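Plosgate Guest House Waste Pilot
Progress report to the Quartey Fund, 10/26/19

The pilot set out to cut unsorted trash from guest rooms at Plosgate and Pitby. The grant application promised a drop of 50 percent by March. I doubted that figure when I took over the work and I doubt it more now.

We have weighed room trash at both houses for four months. Plosgate is down a little. Pitby is up, and the Pitby scale was replaced partway through, so I would not lean on either result. Snack wrappers and other light plastic still go in with everything else, and weight tells us very little about them. 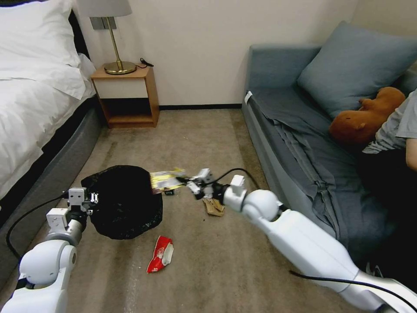 Philomena Zakaria wrote back on the draft that weight was the wrong measure from the start and that we should be logging bags per stay. She may be right. It would also mean throwing out our baseline, and the fund should know that before agreeing to it.

The guest survey brought 69 replies. Most said they would sort their trash if asked. People say that on surveys. Only 2 of the rooms we checked afterward had anything sorted in them.

Loro's sorting labels arrived late and peel off. I have asked for a refund and heard nothing. The cards meant for the nightstands are still at the printer.

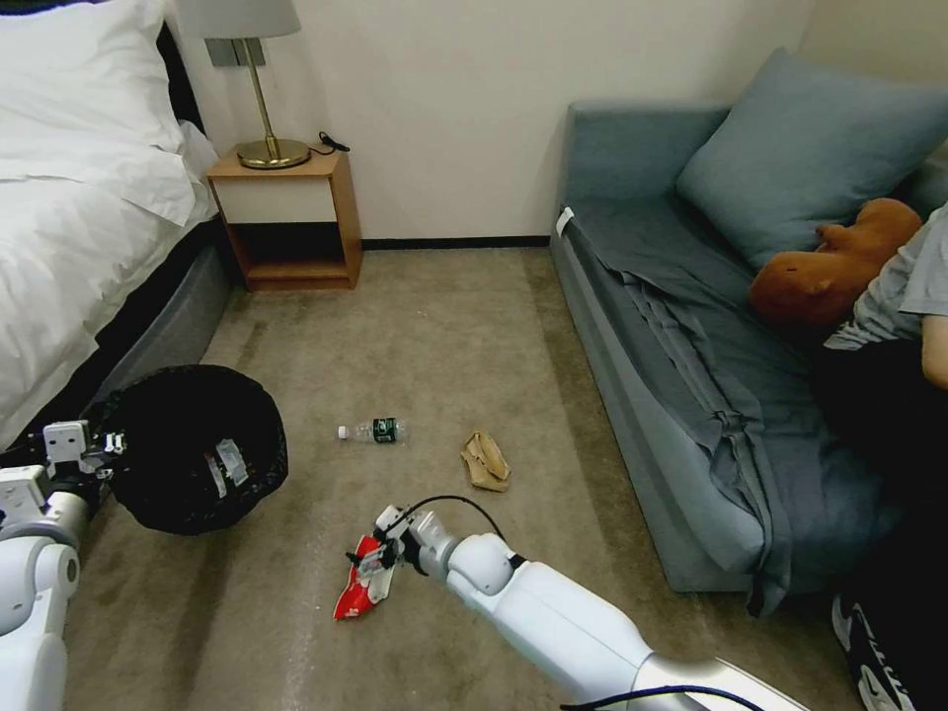
Guest room with bed, nightstand and lamp.

Victor Mussa will send the spending sheet separately. We are under budget, mainly on account of work not yet done. I am asking to hold the second payment until the Pitby numbers have been checked.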